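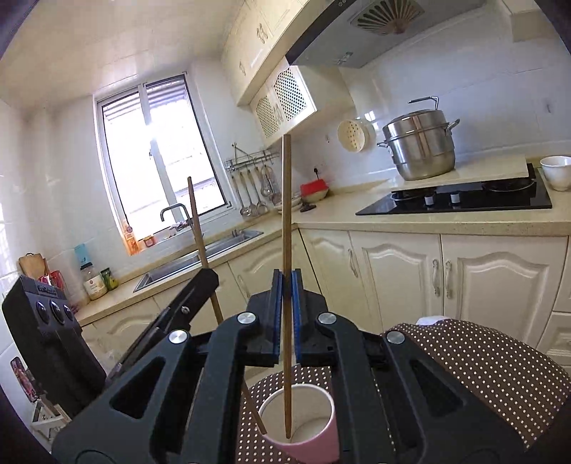
About Pruvivik

Pruvivik is a shared workshop for people who build robots at home. We started in March with 2 benches in the back of the old Visser store, and we now have 33 members, from first-time solderers to retired machinists!

Our main build is Ridell, a hand-held gripper you work by hand. It teaches a robot arm how to pick up everyday things, so plenty of the work gets done in kitchens. Chopsticks are our favorite test (thin, stiff and surprisingly fussy), and blue pads on the jaws do the holding. We're on pad version 21 and still arguing over the ribs.

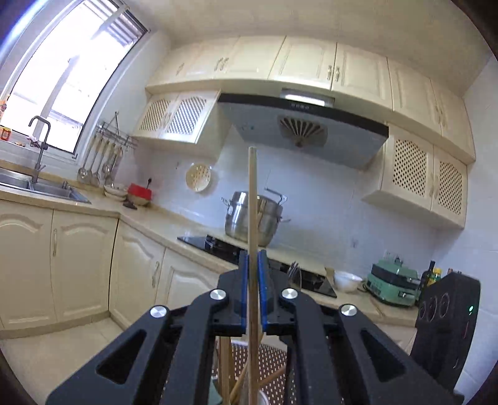
Words by Lanying Yao, Pruvivik

Kátia Brito drew the first linkage, and her files are free to any member who wants to print a set. Come by any evening after 6, bring a half-finished project, and stay for soup.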